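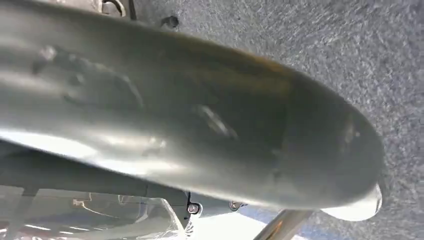
Grey speckled carpet, low pile, in the shade we went for.

4 min read

I've been meaning to write up our workroom for ages, mostly the tables, but the carpet keeps getting asked about as well so I'm doing both in one go. We bought two Madov worktables and had the old floor covered with carpet from Vanhove, all in September, and everything has had a proper bashing by now. The total was £772 including delivery, and I paid for every penny of it, so no favours owed to anyone.

Tables first. I wanted one enormous table and couldn't have one, thanks to our staircase, which has a turn in it that has beaten two sofas and a piano stool (don't ask). Two smaller tables pushed together seemed the sensible way round it. I looked at the Evard ones too, and I did like them, but they only came in white or a very dark brown and I had my heart set on something pale and warm. The Madov comes in a light beige that I'd call "milky tea" if I were in charge of naming things. It goes with absolutely everything, including our odd yellow chairs.

Putting them together took me 20 minutes for the first and rather less for the second. The instructions are drawings only, and drawing four is upside down compared with drawing three, so watch out for that one! You get one more bolt than you need. I still have both spares in a mug.

Now, the seam. If you put two of these side by side you will get a line down the join and you will notice it. I can live with it for sewing and sorting and general spreading out, but if you write by hand you'll learn to keep your paper on one side. Ours drift apart a little too, usually when somebody leans on a corner to reach the plug, and then crumbs get in. I bought a pair of Gradside clips to hold them together underneath. They worked nicely until I moved the tables to hoover and forgot to put them back, so that's my fault and not a mark against anyone.

What I do love is how much goes on top. We can have a laptop open, its cables wandering about, photo cards at the back and whatever box is being sorted that day, and there's still room to put an elbow down. My old desk gave up after a laptop and a cup of tea.
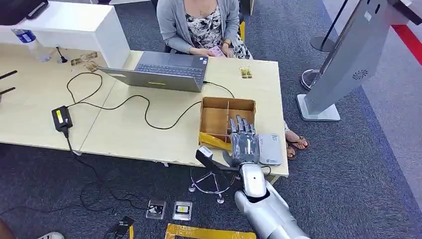 Both tables in use, with the seam on show and a divided cardboard box at the front.

My one real grumble is that there's nowhere for cables to go. No hole, no tray, no little notch at the back, nothing. So the leads loop about on top and then go over the edge and down to the floor. I've tried tape (peeled off) and I've tried those sticky hooks (ditto). Madov do sell a cable tray that screws on, but it was another £57 when I looked and I'm afraid I laughed out loud. For that money I'll put up with a lead across the table.

The surface has been easy to look after. A damp cloth does for most things. Felt tip needed a bit of washing-up liquid and some muttering. There's one ring from a hot mug on the left-hand table which I've stopped being cross about, and you'd have to know where it was.

On to the carpet. Vanhove had a sample book as thick as a loaf and I went straight for the grey speckle — light and dark fibres mixed up together, like salt and pepper. My thinking was that it would hide the bits, and it does, almost too well. I've dropped a small grey screw on it and had to go round on my hands and knees with a torch. Thread ends vanish completely. If you have a messy hobby you'll be delighted and if you're prone to losing earrings you may not be.

It's a low pile, so chairs slide over it without a fight and the hoover doesn't get dragged down. It isn't what you'd call cosy. I wouldn't want it in a bedroom, but we pad about on it in sandals and socks quite happily. The table legs have left dents, only shallow ones, and they come up a bit if I rub them with my thumb.

Would I buy the lot again? The carpet, yes, same colour, same everything. The tables, yes too, though I'd measure where the sockets are first and put the join somewhere away from my usual seat. Four stars for the Madov, four and a half for the carpet. If anybody has found a cheap cable tray that fits, please do leave a comment, I'm still looking.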